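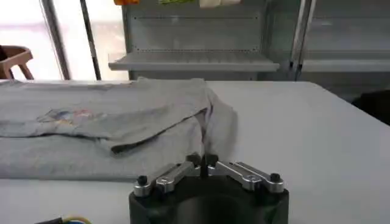
Last changed: 2021-07-06 by Tomoyo Nishimura

Ticket 202: Folding run stalls on T-shirts at the second fold
Project: Nundero
Site: Skastitz
Status: Open, workaround in place
Reported by: Javiera Ulloa

Problem as reported

Towels fold fine. Pillowcases fold fine. With T-shirts the arm makes the first fold, goes back for the next pinch, closes its fingertips and then sits there until the timeout. The log says "grasp not confirmed" every time. The gray shirt with the faded print is the worst of the lot, so I've been using it for all the tests below.

Versions: controller 4, grasp planner from the May build. Timeout is 64 seconds.

Javiera, first entry

Restarted everything, same result. Swapped in a towel without touching any settings and it went straight through, and I have to say it is still a thrill to watch a machine square up a towel by itself! So the arm, the gripper and the planner all run. Something about shirts.

Wenceslao, reply

Can you check which point it's aiming for on the second pinch? On a towel there are four corners and they all look alike. A shirt that's half folded has sleeves, a hem and a bunch of loose cloth wherever the first fold left it, and I suspect the planner takes the tallest bunch for a corner.

Javiera

Good call. I turned on the target overlay and it goes for the bunched part on the right nearly every time. It closes on the folds from above, gets several layers or none, and the finger gap reading lands outside what we allow for a single layer. Hence the "not confirmed".

Tomoyo

Things tried so far:

Wider gap limit. It confirms the grasp now, but it lifts the whole shirt like a wet cat. Put the limit back.

Slower approach. No change, only longer to wait.

Smoothing stroke before the second pinch (fingers closed, one pass toward the hem). Much better! The bunch flattens out and the planner picks the hem most of the time. When it misses, it misses on the sleeve side.

Finger pads from the Climivitz set. Not tested, Rüdiger has them.

Waltraud, reply

I do the laundry room here, so take this as a view from the ironing board. I never fold a shirt from where it happens to fall. I shake it, lay it face down and pull the shoulders straight, and only then do I fold. Your arm skips all of that. Could it pull on both shoulders first?

Tomoyo

With one arm, only one shoulder at a time, but I love this and we're going to try it. I'll write it up as "shoulder tug" in the routine list – left, right, then the stroke.

Wenceslao

People keep asking me whether it can do the household wash yet. My answer this week: towels yes, shirts with a person nearby. A year ago we couldn't do the towels, so I'm very happy with that.

Workaround

Set smoothing_stroke to on and max_retries to 4. If it still stops, straighten the sleeves by hand and press Resume. Do not press Restart, it forgets the first fold.

Still to do

Run 200 shirts with the stroke and the shoulder tug together (Javiera)
Get the pads back from Rüdiger
Ask Shearer if their planner fix covers sleeves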